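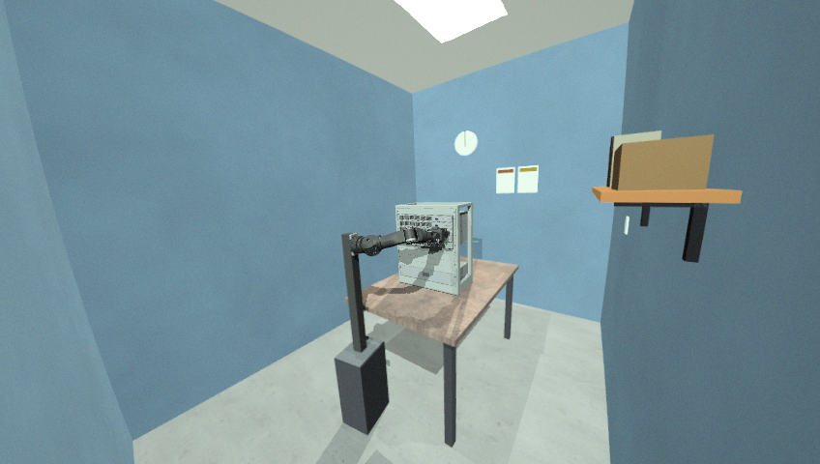 One Urkar reviewer asked whether a set with no failed pulls in it could teach a policy anything about recovery, and suggested that failures be kept and labeled. They are now kept.

# Traladside Rack Set

2022-04-24, by the Zundstead data group

Simulated episodes of a single arm working at a server rack. Intended for imitation learning. All scenes are rendered; no real hardware was recorded.

## Contents

- 200 episodes, split by room layout
- 3 camera streams per episode
- joint positions, gripper state, task string
- outcome field: done, failed, aborted

Wall color, light level and shelf items are drawn again for each layout. Arm mounting is fixed within a layout.

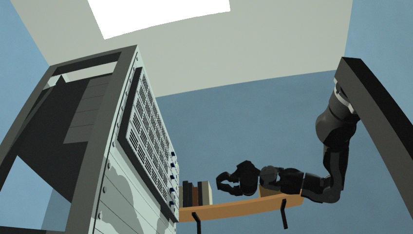

Gripper near the wall shelf, low viewpoint.

## Collection

Episodes were driven by teleoperation in the Vidal simulator. Operators got the task string and no other guidance. Idle time at the start of an episode is trimmed; pauses in the middle are left in. Almost 6 hours of motion remain after trimming.

## Known problems

Close views lose detail when the gripper shades the module fronts. Barcode labels may be partly hidden or out of view, so do not use them as the only key for a module. Indicator lights can be green, yellow or unlit, and their order relative to the button is not the same on every module.

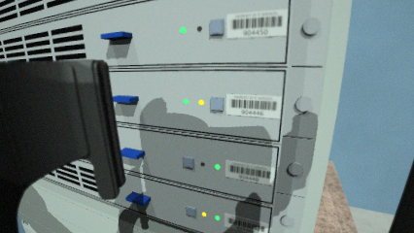
A reader of the draft card wrote that light state should be stored per module, as reading it back from pixels under a hard shadow is asking for label noise. The field is planned for the June release.

Last updated: version 4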